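Giving up coffee after lunch

Posted in Sleep, Habits | 10 comments

I stopped drinking coffee in the afternoon in February. I had been sleeping badly since the fall, and my doctor asked how much coffee I drank before she asked me anything else. I said two cups. When I wrote it down for a week it was closer to five, and the last one was usually at 4:30.

The rule I settled on is no coffee after noon. I can have as much as I like before that. I tried quitting completely once, years ago when I worked at Randico, and I had a headache for three days and was rude to everyone in the office. I didn't want to do that again.

The first week was harder than I expected. I got sleepy at 2 every day and stayed that way until dinner. My friend Akua Wumbei told me to go for a walk when that happened, so I did, down to the Trerkatley bridge and back, which takes me 32 minutes. Some days it helped. On the rainy days I ate crackers.

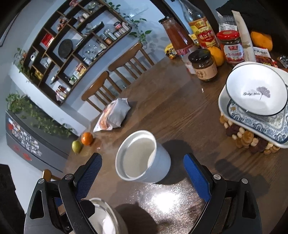 By the second week I was falling asleep faster. Before this I would lie there until 1 or so, listening to the refrigerator. Now it is usually before 11:30. I still wake up around 5, and cutting out coffee has done nothing for that. My doctor thinks that part is stress. I think it might be the garbage truck.

What I missed most was having something to do with my hands at that time of day. I tried a few replacements:

Decaf. Fine, but it made me want the real thing. It also has a little caffeine in it, so I keep it to one cup.

Peppermint tea. I like it for half a cup and then I'm done.

Barley tea. Morenike Eze gave me a bag of it and I was ready to dislike it. It tastes like toast. I have bought it twice since then.

Hot water with lemon. No.

I slipped a few times. One was a birthday lunch that ran late, and somebody ordered coffee for the whole table. I drank mine at 3 and was awake until almost 2. I also forgot that iced tea counts – I had a big glass with dinner in the second week and couldn't work out why I was up.

I've also saved a bit of money, since the late cup was often one I bought on the way home. I haven't added it up.

I'm going to keep the rule through the summer and see if I can move the cutoff to 11. If anyone has fixed the 5 a.m. waking, please leave a comment. I already have blackout curtains.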